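Ticket 2491 — upload folder stuck, sync never finishes
Opened by: Lotte Schouten
Picked up by: Wouter Jacobs
Priority: normal (was high)

**Reported**

Shared drive on the Drinholm server stops syncing. Bar goes to the end, sits there, then "retry later". Same on both laptops. Started after the November update, or thats when I noticed.

**Tried so far**

- Restarted the sync client. No change.
- Signed out, back in. Asked for the password twice, then same error.
- Cleared the cache. Client re-indexed 1,690 files, hung again.
- Wired instead of wifi — no difference.
- Checked quota. Plenty left.

**Log, 2:40 pm**

Client log repeats the same line: name conflict, skipping, retry. Doesn't say which file, of course. Sorted the folder by name and went through by hand. Found 2 files with the same name except for a capital letter. Server treats them as one, laptop doesn't.

Renamed the second one. Sync moved on right away, then stopped at the Hirnus subfolder. Trailing space in the folder name. Removed it, restarted client, queue went down to zero.

**Check after fix**

Opened a few files from the second laptop to make sure they come through whole and not as empty placeholders. All full size, all open fine.

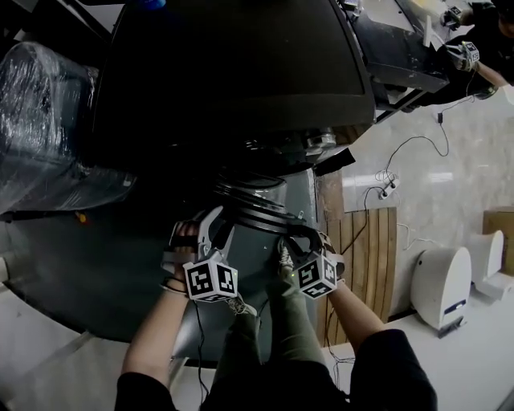 **Still open**

- Lotte: please confirm on your side, then I'll close.
- Need a rule for folder names, no spaces at the end. Will add to the wiki tommorow.
- Old cache folder still on the first laptop. Leave it until confirmed — then delete.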